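We use cookies to improve your visit and to measure traffic. By continuing to use this site you agree to our cookie policy. Accept | Manage settings

FOR IMMEDIATE RELEASE

Sterkthorpe Community Television to Open Local Documentary Channel in November

STERKTHORPE, September 25, 2019. Sterkthorpe Community Television will launch a second channel in November carrying documentary and factual programs made in the region. The channel will be called Fledero. It will be free to air across the current Sterkthorpe coverage area and will also stream on the station's website.

Fledero will run from late afternoon until midnight. The main channel will keep its present schedule, including the evening news, council meetings and high school sports. Documentary repeats that now air overnight on the main channel will move to Fledero and be shown at hours when more people are awake to watch them.

The station has commissioned 20 new programs for the first season. Most are half an hour long. Four are feature length and will be shown without breaks. The remaining evening hours will be filled from the station's archive, which holds more than 400 hours of local footage going back to its first years on air.

"We have been making these programs for a long time and showing them at two in the morning," said Olga Ledesma, general manager of Sterkthorpe Community Television. "Viewers write to us asking when they can see them again. A separate channel gives us somewhere to put them."
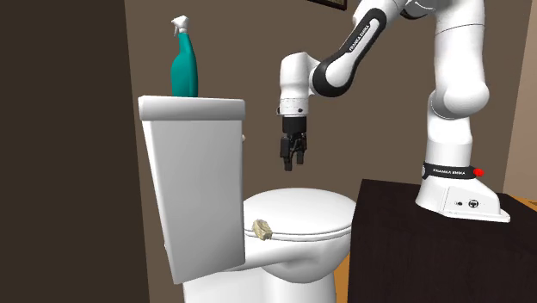
First Season Programs

The opening night program is "The Bustos Line," a feature-length history of the freight railroad that linked the river towns until it closed. It was made with former rail workers and their families and draws on home movies lent to the production. A shorter version with captions will be available to schools.

Other titles in the first season include a six-part series on small-town radio, a portrait of a traveling piano tuner, and a weekly program called "Open Reel," in which archive films are shown in full and then discussed by people who appear in them or worked on them.

A half-hour slot each week will be reserved for first-time filmmakers. Work can be in any language spoken in the region, with English captions supplied by the station where needed. Films already shown online are eligible. Films made as advertising are not.

Production and Funding

Three of the new series are being made by Trelter, an independent production company that has worked with the station on its election coverage. Trelter will also handle color correction and sound mixing for the filmmakers' slot, at no charge to those taking part. The rest of the season is being produced by station staff and freelance crews.

Fledero will be paid for from the station's existing budget, program sponsorship and viewer memberships. Sponsors will be named at the start and end of a program and will have no say in its content. There will be no commercials during programs. The station has set a target of 1000 new members by the end of the first season.

The station will hire a channel editor and two part-time schedulers. No jobs on the main channel will be cut. 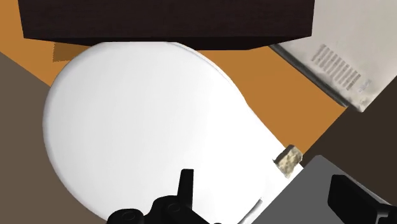
How to Watch

Viewers who receive the station with an antenna will need to rescan their televisions after the launch. Fledero will appear on channel 62. Cable customers should check with their provider, as channel numbers will differ. Programs will stay on the station's website for 30 days after broadcast, except for archive films where the rights do not allow it.

Captions will be provided on all new programs from the first night. Archive programs will be captioned in stages, starting with those scheduled for "Open Reel."

A full schedule for the opening week will be published on the station's website before launch.

Submissions

Filmmakers who live, work or study in the coverage area can submit finished films or rough cuts through the website. There is no entry fee. Films should run no longer than 26 minutes. The station pays a flat fee for two broadcasts, and the filmmaker keeps all other rights.

About Sterkthorpe Community Television

Sterkthorpe Community Television is a nonprofit broadcaster serving Sterkthorpe and the surrounding towns. It produces local news, public affairs, sports and documentary programs.

Media Contact

Press Office, Sterkthorpe Community Television
Interviews with Olga Ledesma and preview copies of "The Bustos Line" are available on request.

###

Contact us | Privacy | Terms of use | © 2019 Sterkthorpe Community Television. All rights reserved. | Back to top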